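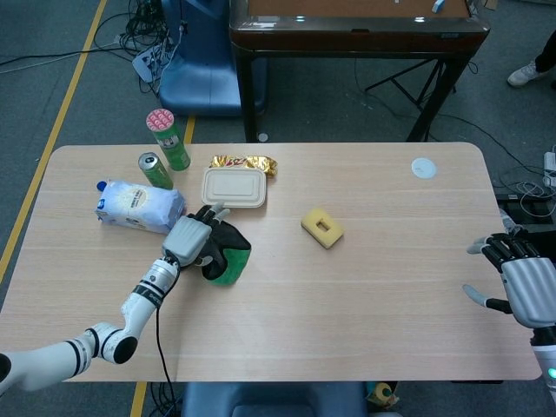

Ekside water company to replace 21 pressure valves before winter

Ekside Water will begin replacing pressure-reducing valves on the Brirkel distribution network in September. The work covers 21 valve chambers and serves 3,776 connected properties on the eastern side of the valley.

The existing valves hold a fixed outlet pressure at all hours. Demand on the network falls sharply overnight, and pressure in the lower streets then rises above the level the older cast-iron mains were laid to carry. Most bursts recorded on the network last year occurred between midnight and 5am.

The new valves have a controller which lowers the outlet pressure at night and restores it before the morning peak. Each one is fitted with a flow meter and a logger. Readings are sent to the control room at Srithong Road every 30 minutes.

"The lower streets take the worst of the night pressure, so we are starting there and working uphill," said Analyn Padilla, network manager at Ekside Water. "Customers on the upper floors of taller buildings should see no change during the day. Anyone with a private booster pump should check its low-pressure cut-out setting before the work reaches their street."

Chambers will be taken out of service one at a time. Supply will be fed through the bypass where one exists. At 2 chambers, both on Skedo Lane, there is no bypass and the water will be turned off between 10pm and 4am. Affected properties will receive a card through the door at least a week beforehand, and bottled water will be delivered to customers on the priority register.

Some discolouration may follow when a main is returned to service. Customers should run the kitchen cold tap until the water clears and avoid using washing machines until then.

Chamber covers on the carriageway will be replaced at the same time. Temporary traffic lights will be in use on Skedo Lane and at the lower end of Srithong Road. Footpaths will stay open.

A street-by-street programme can be collected from the Brirkel office, which is open until 7pm on Tuesday.

ENDS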